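Storeslow halts robot tidying trial after arm fails to stop

Storage startup Storeslow has paused its household tidying trial after a robot arm kept moving for six seconds when an operator hit the stop control, the company said in November.

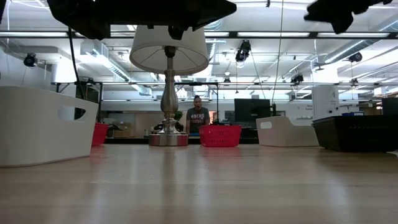
What failed? The company blames a dropped message between the stop button and the arm controller, which is built by its supplier, Nelteo. The button registered the press. The arm carried on with the move it had already been given and came to rest only when that move ran out.

No one was hurt, and Storeslow is keen to have that point repeated. Its statement calls the event "a delayed stop" and uses the phrase four times in five paragraphs. The operator who pressed the button might describe it differently, but the company would not make that person available.

The trial has grippers sorting and moving ordinary household goods on a tabletop: plastic bins, baskets, a table lamp. None of it is heavy. That has been part of the sales pitch from the start, and it is also the first thing Storeslow brings up when asked about risk. A light bin makes for a light accident, the argument goes. The weight of the arm doesn't get a mention.

"The system reached a safe state," said Ilir Stoyanova, who runs operations for the trial. Asked whether six seconds was an acceptable time to reach it, Stoyanova said the target was "well under one" and that the company was "looking at the whole chain."

The whole chain apparently includes software. According to the statement, the stop signal travels over the same network as the arm's position data, and on the afternoon in question that network was busy. Storeslow has not said why a stop control would share a line with anything. Emergency stops on factory equipment are usually wired so that losing the signal cuts the power -- a plain idea that has been around for decades.

Nelteo, for its part, says its controller did what it was told and that it was never told to stop. It says its manual recommends a separate stop circuit. Storeslow says its setup was "in line with guidance available at the time." Both claims could be true, depending on which version of the manual was in the building, and neither firm would say.

Storeslow plans to fit a hardwired stop and then run 30 test stops before the arms go back to work. It would not say who will watch those tests or whether the results will be published. It also would not say how many earlier stops had been timed -- only that there had been "no prior reports," which could mean the button always worked or that it was rarely checked.

The company still expects to show the system to buyers in the spring. That date has not moved.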